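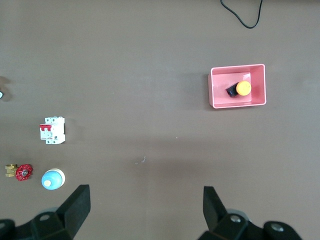

Scie à ruban Rengifo, suite : l'électricité

La partie mécanique est terminée depuis septembre (volants rebandés, roulements changés, guides supérieurs refaits). Restait l'électricité, que j'avais repoussée parce que l'armoire d'origine était dans un état franchement mauvais : isolants en coton cassants, contacteur à bobine 380 V collé par la sciure, et un sectionneur dont la manette tournait dans le vide. Rien n'a été conservé hormis le moteur.

Le moteur

Asynchrone triphasé, quatre pôles, 1,5 kW, plaque 230/400 V. Les six extrémités d'enroulement sortent au bornier, donc le couplage est libre. Mesures à froid avant toute chose : les trois enroulements sont équilibrés au centième d'ohm près, l'isolement par rapport à la carcasse est supérieur à la limite de mon mégohmmètre sous 500 V. Roulements remplacés par précaution, en 2RS. Le ventilateur avait perdu une pale, je l'ai remplacé par un modèle plastique de même alésage.

Je n'ai que du monophasé dans l'atelier. Trois options :

Condensateur permanent. Peu coûteux, mais couple de démarrage faible. Avec des volants en fonte, c'est rédhibitoire.

Moteur monophasé neuf. Il faut retrouver la bonne hauteur d'axe, le même arbre, et refaire la platine de tension. Écarté.

Variateur 230 V mono vers 230 V tri, moteur couplé en triangle. C'est la solution retenue. J'ai payé le variateur 209 euros port compris, un Dilutow d'occasion, sorti d'une ligne d'emballage. Yasmine Morsy m'avait conseillé de prendre une taille au-dessus du moteur, donc 2,2 kW, à cause de l'inertie au démarrage. Je confirme que la marge n'est pas superflue.

Paramétrage

Rampe d'accélération : 11 secondes. En dessous de 8, le variateur monte en limitation de courant. Courant nominal moteur réglé sur la valeur triangle de la plaque, et non sur la valeur étoile, erreur que j'ai commise au premier essai en lisant la mauvaise colonne.

Fréquence minimale 30 Hz, maximale 50 Hz. Je ne descends pas plus bas, le ventilateur en bout d'arbre ne refroidit plus assez. Pour monter au-delà de 50 Hz il faudrait se poser la question de la tenue des volants, dont je ne connais ni la nuance de fonte ni l'histoire. Le régime inscrit dans la notice, 695 tours par minute au volant, est obtenu à 50 Hz avec la poulie d'origine, je m'y tiens.

Décélération : sans résistance de freinage, la limite pratique est fixée par la tension du bus continu. En rampe courte, défaut surtension systématique. J'ai essayé l'arrêt en roue libre, qui demande plus d'une minute avant immobilisation, durée que je trouve inacceptable sur une machine de ce type. J'ai fini par monter une résistance de freinage dans un boîtier ventilé, à l'extérieur de l'armoire et à distance de l'aspiration. La valeur minimale en ohms est donnée par la notice du variateur, ne pas descendre en dessous, le transistor de freinage n'apprécie pas.

Commande

Le circuit est volontairement banal. Marche par poussoir à fermeture, arrêt par poussoir à ouverture, auto-maintien par un contact auxiliaire du contacteur de ligne. Après une coupure secteur, la machine ne repart pas seule. Il faut aussi vérifier dans le variateur que le redémarrage automatique est désactivé, ce qui n'était pas le cas sur le mien.

Deux coups de poing à accrochage, un en façade et un sur le montant côté sortie, contacts à ouverture en série. Ils font retomber le contacteur en amont du variateur. Conséquence : le freinage est perdu sur arrêt d'urgence, on retombe sur la roue libre. Wayne Fraser m'a fait remarquer, à raison, que c'est discutable. Deux améliorations possibles : un relais temporisé à la retombée qui commande d'abord la rampe rapide puis coupe la puissance, ou un frein à manque de courant sur l'arbre. Je penche pour la première, avec un vrai module de sécurité prévu pour cet usage et pas un relais temporisé de tableau. Ce n'est pas fait. En attendant, le ruban est entièrement caréné hors zone de coupe.

Les portes des volants ont chacune un interrupteur à clé, contact à manœuvre positive d'ouverture, dans la même chaîne série. J'insiste sur la manœuvre positive. Un microrupteur ordinaire peut rester collé et son ressort ne le décollera pas.

Commande en 24 V continu, alimentation sur rail, 0 V relié à la terre en un seul point. Si ce pont manque, un premier défaut d'isolement passe inaperçu et le second peut shunter la chaîne d'arrêt.

Câblage

Câble blindé entre variateur et moteur, blindage repris sur 360 degrés par presse-étoupe métallique côté moteur et par collier sur la platine côté armoire. J'avais d'abord fait une queue de cochon de dix centimètres, et la radio de l'atelier était inaudible dès la mise en marche. Après reprise, plus rien.

Embouts sertis sur tous les brins souples. Conducteur de protection raccordé en premier, avec un mou suffisant pour lâcher en dernier si le câble est arraché. Repérage par bagues aux deux extrémités, numéros reportés sur le schéma, schéma glissé dans la porte.

Le différentiel en tête de départ est un type A, 30 mA, à immunité renforcée. Mon type AC d'origine déclenchait une fois sur deux à la mise sous tension, probablement à cause des courants de fuite du filtre. Au-delà du confort, un type AC n'est pas adapté derrière un redresseur. Vérifier ce que demande le constructeur du variateur, certains exigent un type F ou B.

Essais

Continuité de terre sur toutes les masses accessibles, portes et table comprises. La table était isolée par une couche de peinture, j'ai ajouté une tresse. Puis chaque contact de la chaîne ouvert un par un, machine en marche sans ruban, en vérifiant que le contacteur retombe et que le réarmement seul ne relance rien. Puis remontage du ruban et une heure à vide. Carcasse moteur tiède, résistance froide.

Première coupe dans un plateau de frêne, sans incident. Le ruban dérive légèrement à gauche, ce qui relève de la voie et sera traité à l'affûtage.

Reste à faire : l'arrêt temporisé, un éclairage 24 V sur bras, et l'étiquetage définitif de la façade, pour l'instant au ruban adhésif. Maribel Mosquera me demandait le schéma en commentaire du billet précédent, je le mettrai en ligne une fois corrigé, la version actuelle comporte une inversion entre les bornes 7 et 8.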